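Le planificateur a le droit de dire non

Dans les équipes qui font de la manipulation à deux bras, la même conversation revient tous les six mois. Le planificateur de mouvement refuse une trajectoire, le cycle s'arrête, quelqu'un ouvre le fichier de configuration et réduit les marges de collision. Le cycle repart. Le soir, la marge réduite est versée dans la branche principale avec un message de deux mots. Je pense que c'est une mauvaise habitude, et que nos outils l'encouragent.

Je travaille depuis plusieurs années sur Gistard, une couche de planification pour cellules à deux bras. Au départ, elle renvoyait une trajectoire ou une erreur. L'erreur tenait en une ligne : « aucune solution trouvée ». Avec cela, un intégrateur ne peut rien faire. Il ne sait pas si le but est hors de portée, si les deux bras se gênent, si un objet mal perçu occupe un volume qu'il n'occupe pas en réalité, ou si le temps de calcul était simplement trop court. Il essaie donc le seul réglage qu'il connaît.

En janvier, nous avons repris les journaux de 80 échecs de planification enregistrés chez Flimton. Onze venaient d'une vraie impossibilité géométrique. Dans environ 50 cas, la cause était la carte d'occupation : un objet souple représenté par une boîte trop grande, ou un récipient transparent dont la profondeur mesurée n'avait pas de sens. Le reste se partageait entre le temps de calcul et des butées articulaires mal déclarées. Dans presque tous ces dossiers, la réponse sur le terrain avait été de toucher aux marges.

Réduire une marge pour compenser une perception fausse revient à accepter une erreur que l'on n'a pas mesurée. La trajectoire passe parce que le planificateur ne voit plus le problème. Le jour où l'objet est vraiment là, il ne le verra pas davantage.

Le reproche habituel est celui du rendement. Une cellule arrêtée coûte cher et un logiciel prudent agace. Je comprends l'argument, mais il mélange deux choses. Un refus qui dure une demi-heure parce que personne ne sait le lire coûte cher, en effet. Un refus expliqué se traite en quelques minutes, et souvent il n'arrive plus la semaine suivante. Il faut donc mettre l'effort dans l'explication. Chez Kiiskinen, l'équipe a fini par écrire son propre visualiseur pour afficher les paires de volumes en conflit au moment du refus. Ce travail aurait dû venir de nous.

Le cas à deux bras mérite qu'on s'y arrête. On planifie encore souvent un bras après l'autre, le second traitant le premier comme un obstacle fixe. C'est simple à déboguer et acceptable tant que les zones de travail sont séparées. Dès que les deux pinces visent le même groupe d'objets, l'ordre de planification décide du résultat : un but atteignable devient inatteignable parce que l'autre bras a été servi en premier. Un carton ouvert, des bouteilles transparentes, des tissus froissés de part et d'autre suffisent à réunir toutes les difficultés dont je parle, celles de la géométrie comme celles de la perception.

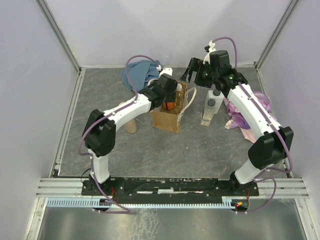 Ce que je demande à un planificateur

Un refus devrait contenir la paire de volumes en cause, la source de chacun (modèle, capteur, saisie manuelle) et l'âge de la mesure. Avec Lurkum, notre format de journal, cela tient en sept champs. Ce n'est pas un gros développement.

Les marges devraient être attachées aux objets et à l'incertitude de leur mesure. Une valeur globale pour toute la cellule n'a pas de justification technique, seulement une justification historique. Une bouteille transparente mal vue demande plus d'espace qu'une paroi vissée dont on connaît la cote.

Enfin, toute modification de marge devrait laisser une trace lisible, avec le refus qui l'a motivée. Certains collègues trouvent cela lourd — ils préfèrent un curseur dans l'interface. Nous avons eu ce curseur pendant deux versions et je suis favorable à son retrait dans la prochaine.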